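Speaker notes: Skernus sorting kit, what you get for the money

Start with the price slide already up. People ask about price first anyway.

I bought time on the Skernus kit for our group at Allelon. We had it for 28 working days in January and February. We paid the normal trial rate and nobody at the company has read these notes.

Say what the kit is. One two-arm robot with fingered hands, the control software, and a package of support hours. You bring your own table and your own bins. Skernus will sell you a table, but we skipped it.

The job we care about is recycling from break rooms. Bottles, cans, paper. It is light stuff, it rolls, and it gets crushed into shapes you didn't plan for. A suction cup does badly on most of it, so a hand with fingers was the reason we looked at this kit at all. 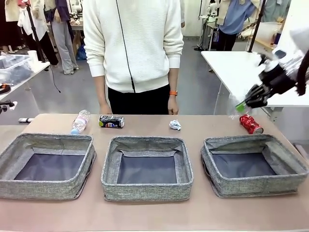 We logged 1,070 picks across the whole trial. Cans were the easy part. A can on its side gives the fingers something stiff to close on, and the robot didn't seem to care which way the can was pointing. Bottles took longer. Clear plastic is hard for the cameras, and an empty bottle gives way if the grip setting is too high. We turned the grip down on day two and left it there.

Paper was the worst. A small ball of paper sits low and the fingers tend to push it along the table. Give the real number here: 31 failed picks in the last 400, and most of those were paper.

Pause for questions if the room looks restless.

Bins. Soft fabric bins are cheap and they don't hurt the hand if it bumps one. They also sag and shift, and the software wants to know where the opening is. Rigid bins would save you some resets. Tape on the tabletop also works.

Setup took us most of a day. The printed guide is fine up to the calibration chapter, then it refers to a menu that has been renamed. Support answered by email before noon the next morning.

Compare with Galbraith. Their kit is cheaper per month, but it ships with a two-finger gripper and you pay extra for each new object type. If you only handle cans, get that one. Brotosent was on our list too, but they had no trial units to lend.

What I would ask Skernus before signing: how many support hours roll over, who pays for replacement fingers, and when the paper update ships.

Next slide is the cost table. Leave it up through the Q&A.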